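**Dosstead workshop moves its Skumance arm build into simulation**

June 23, 2025

The shared workshop in Dosstead has finished a simulated version of the bench where its Skumance robot arm will be mounted. The arm is still in parts. Members are using the model to set joint limits and camera placement before anything is bolted down.

Skumance is a small tabletop arm with a two-finger gripper, built from printed links and hobby-grade servos. The parts have cost 400 dollars to date, paid from the workshop's tool fund. The control board was replaced in the spring after the first one proved too slow to read all the joint encoders in a single cycle.

The simulation runs in Plarnow, a scene builder written by workshop members and shared with a second group in Tamihana. Plarnow loads the arm's geometry, places it in a room made of simple solids and renders the view from a camera fixed near the wrist. Surfaces are given flat colors, with a wood texture where one is needed. Shadows are computed, but reflections are not.

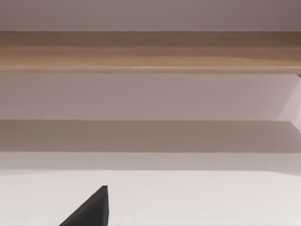 Camera placement has taken up most of the recent work. With the wrist camera pitched too high, the gripper drops out of view and the software has little to measure against. The build notes call for a fingertip to stay visible at every pose used in calibration. The current bracket design holds the camera at 37 degrees, and a second bracket with a slotted mount is being printed for comparison.

The test set now has 183 poses. Each is run in Plarnow first, and any pose that brings a link too close to the bench or its surroundings is removed from the list. The remaining poses will be repeated on the physical arm at low speed. The log will record commanded and measured joint angles so that the two runs can be lined up.

One problem is still open. The gripper model has rigid fingers, while the printed ones bend slightly under load. The Tamihana group has proposed a spring term at the base of each finger. It has been added to the development branch but is switched off by default.

Assembly of the base and shoulder is planned for July. The elbow servo is on back order, and the wrist will be bench-tested separately until it arrives. Drawings and the Plarnow scene files are available on the workshop's shared drive.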